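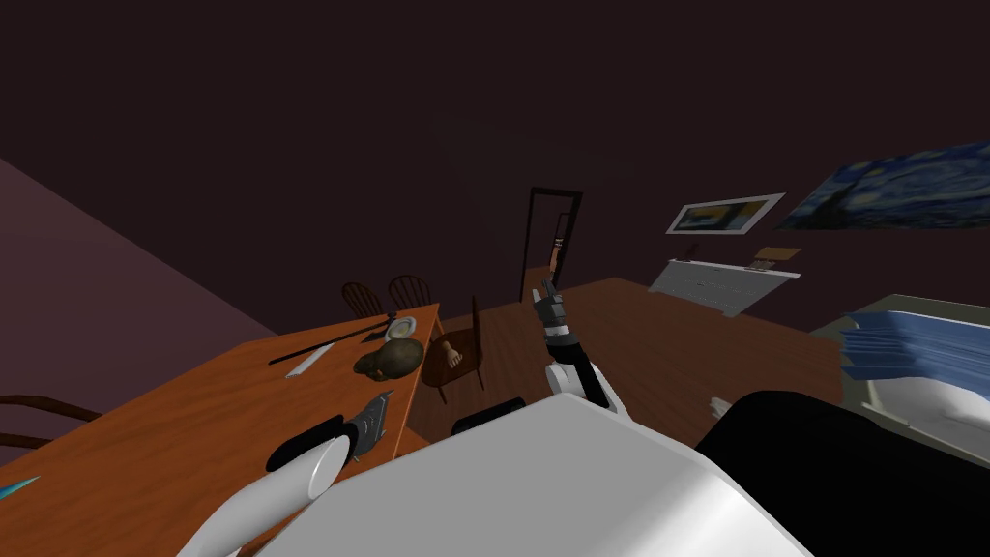 GIRNIMANO, 21/12/2021 – Brinex, the regional pharmacy group, today announced that its household medicine return service will become permanent at all 24 of its branches. The service, known as Brellirum, allows residents to hand in expired or unwanted medicines at any pharmacy counter during normal opening hours. Participants are asked to begin at home by bringing everything together in one well-lit place before sorting it. A long wooden dining table with a grained top is well suited to the task, as cartons and bottles can be laid out side by side and their dates compared.

The decision follows a trial that opened in August in Girnimano and the neighboring district of Sârbu. A total of 305 households took part, returning 853 packages. Painkillers, cough remedies and eye drops made up the largest share. Many of the packages had never been opened.

"Most families do not set out to store old medicines," said a spokesperson for Brinex. "A treatment ends early, a prescription changes, and the remainder goes to the back of a cupboard. We want returning it to be as ordinary an errand as collecting it." 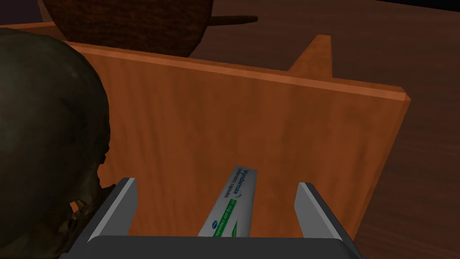
A small white medicine carton of the kind kept in many homes.

Under the permanent arrangements, tablets, capsules, creams and liquids will be accepted free of charge, whether or not they were purchased from Brinex. Liquids should remain in their original bottles with the caps firmly closed. Customers may remove or cover any personal details on pharmacy labels before handing items over. Needles, batteries and household chemicals cannot be accepted. Returned medicines are sealed in locked containers at the branch and sent for incineration by a licensed contractor. They are not resold or donated.

Brinex will also distribute 1,000 free sorting kits, with the first supplies reserved for the Sârbu branches. Each kit contains a paper return bag, a checklist in large print and a sheet of date stickers. Kits are limited to one per household while supplies last.

Residents with questions about a current prescription should speak to a pharmacist before returning any part of it.

About Brinex
Brinex operates community pharmacies in Girnimano, Sârbu and the surrounding area. Press inquiries may be directed to the Brinex communications office in Girnimano.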